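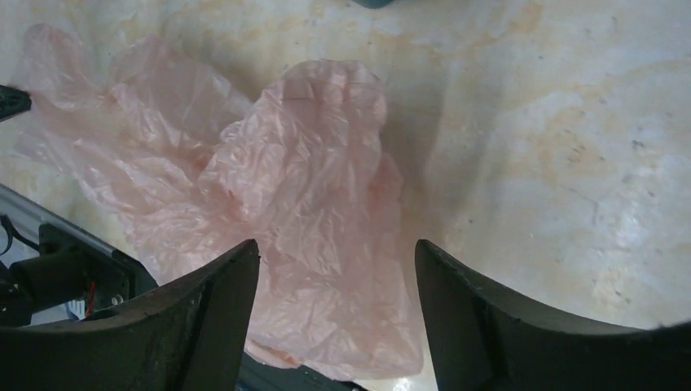 Figure 2. A thin-film plastic bag of the lightweight class, crumpled, on a marble-patterned surface.

3.2 Storage and reuse of lightweight bags in the home

The first part of our interviews dealt with how bags enter the household. This section turns to what happens to them afterward. Earlier work on bag charges has relied mainly on counts at the checkout, and these say little about the period between the store and the trash. For many of the households we visited in Pisham and Dedovley, that period was long. Bags were kept for weeks or months, moved from one room to another, and used for several different purposes before they were thrown out.

We use the term "lightweight bag" for any carrier or produce bag made of thin film that does not hold its shape when empty (Figure 2). Thicker bags sold for repeated use are treated separately in Section 3.4. The distinction matched the one made by most of the people we interviewed, although they seldom used the word "lightweight." In Pisham the usual term was "crinklies." In Dedovley, people spoke of "small bags" even when the bags in question were large enough to carry a full load of groceries.

Storage took one of two main forms. In the first, bags were pushed into a larger bag, which hung from a hook or a door handle. In the second, they were placed loose in a drawer or low cabinet, most often in the kitchen. Folding was less common and was reported chiefly by respondents over the age of 60, several of whom had learned to fold bags into small triangles from a parent. One such respondent described unfolded bags as "air you have to find room for." Younger respondents knew of the practice but regarded the time it took as out of proportion to the value of the bag.

The amount kept was limited by the space set aside for it. When the drawer would no longer close, the household sorted through its contents and discarded part of them. Respondents gave consistent accounts of how they chose. Bags with holes, bags that had held meat or fish, and bags that had become sticky were the first to go. Color played a smaller part than we had expected, with one exception. In Dedovley, where household waste is collected on Friday, clear and pale bags were set aside for recyclables in the belief that collectors would reject anything they could not see into. The town's written rules contain no such requirement, and we were unable to establish where the belief began.

Reuse followed a rough order. A clean bag was first used to carry something, such as a packed lunch or a pair of shoes. It was then used to line a small wastebasket or to hold vegetable peelings, and this second use was normally the last. Wong, in an earlier study of apartment households, called this sequence a "downward path" and argued that bags rarely move back up it. Our material supports that view in general. We did record cases in which a bag was rinsed, dried over a faucet, and returned to the drawer, but these came from only five households, and in each of them the same person was responsible for both shopping and cleaning.

The bag charge appears to have changed the supply of bags more than the habits connected with them. Respondents who had once taken bags freely now described the drawer as something to be managed. Several said that they had begun to ask relatives for spares. Jericho Ignacio, who carried out the Pisham interviews, noted that bags were often handed over together with other small items, such as jars and egg cartons, and that refusing them was considered impolite. Duritska has reported a similar pattern of exchange among neighbors, though her study took place before any charge was introduced.

Two limits on these findings should be stated. The interviews were held in April, when few households were preserving food or gardening heavily, and seasonal uses are therefore likely to be underreported. In addition, respondents were asked to recall how long they had kept particular bags, and such estimates are known to be unreliable. To address the second point, Isabelle Lachance asked about 20 households to keep a written bag diary after the interview. The diaries recorded shorter storage times than the interviews had suggested, especially for produce bags, many of which were thrown out on the day they were brought home. The order of uses described above was the same in both sources. The diary results are set out in full in Section 3.3.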